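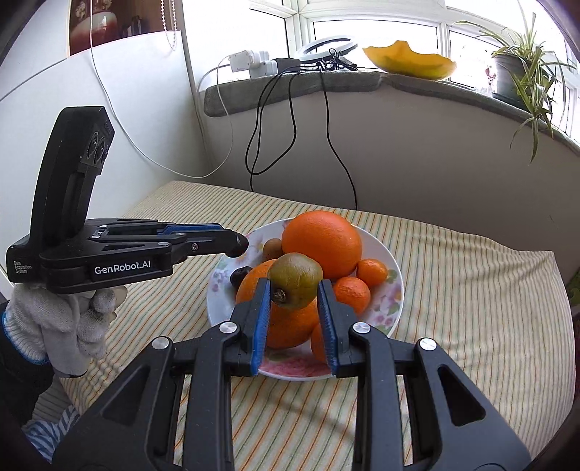
Accueil | Cuisine | Table | Linge | Essais

Assiette ronde à fleurs Notiseck : à 20 euros, je demande à voir
Par Drahomíra Oravec

Le vendeur parle d'un « plat de présentation ». Pour moi c'est une grande assiette blanche à fleurs roses, et le mot « présentation » sert surtout à gonfler l'étiquette. Je l'ai prise en mars, sans enthousiasme, pour y mettre les fruits.

Premier reproche : le décor. Dès qu'on empile deux grosses oranges et des mandarines, il ne reste que des bouts de fleurs sur le pourtour. Payer pour un motif qu'on recouvre, je trouve ça discutable. Et les petits fruits ronds finissent coincés entre les gros, on les oublie.

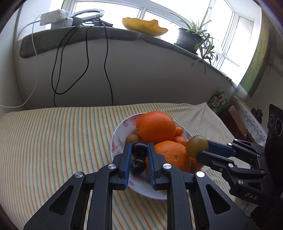
Porilcombe, avril 2023. Après 4 semaines d'usage, je nuance un peu. Sur le lit ou une surface basse, posée sur le tissu à rayures, l'assiette est plus stable que je ne le craignais. Le blanc brillant va bien avec les fruits très foncés, moins avec mes rayures orange et vertes, mais ça, c'est mon linge.

Reste le bord, trop bas à mon goût pour des fruits qui roulent. Ruba Abu Hammour, à qui je l'ai prêtée, préfère son saladier Rodix et je la comprends.

Note : 2 sur 4. À 12 euros, j'aurais moins râlé.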